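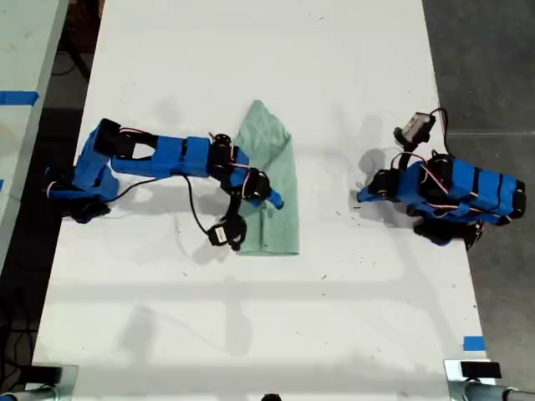 The mint green one, folded long, on the white table.

Green Towels, and How I Finally Learned to Fold

I love folding! There, I said it. For years I was a stuff-it-in-the-drawer person, and then in February my neighbor Telmo Quintana watched me wrestle a pile of kitchen cloths and very gently took one out of my hands. He folds in long thirds, always has, and his drawers look like the inside of a stationery store. I went home and refolded everything I owned.

The first thing I changed was where I do it. I used to fold on the bed, where everything sinks and slides around. A hard, pale tabletop is so much better — you get real edges to pull against, and a soft color like mint shows up beautifully on it (I'm a sucker for mint, I have almost 13 cloths in some version of it).

The second thing was slowing down at the first fold. Smooth from the middle outward, bring one long side over, run your palm along it, then bring the other side across. If one end comes out fatter than the other, open it up and go again. It takes seconds! 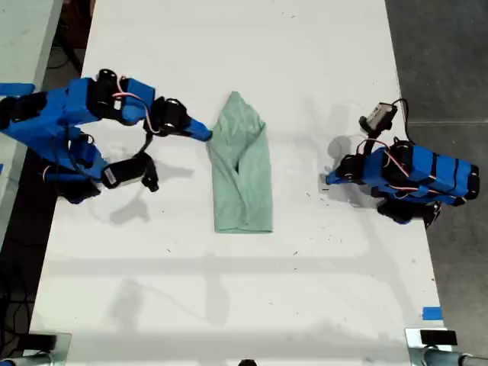
The mint green cloth, narrow at one end and wide at the other
Words by Marcelino Nieto, keeper of this blog

I have a real soft spot for the in-between shape, when a cloth is narrow at one end and wide at the other and still has creases running through it. You can see where it wants to go. My old habit was to give up right there and squash it flat, and I'd pay for it later with a drawer that wouldn't close.

Man-sik Moon wrote to ask whether I roll or stack. I stand mine up on their folded edge in a shallow drawer, kitchen cloths in front and bathroom ones behind. T-shirts are next, and I've already cleared the top shelf for them.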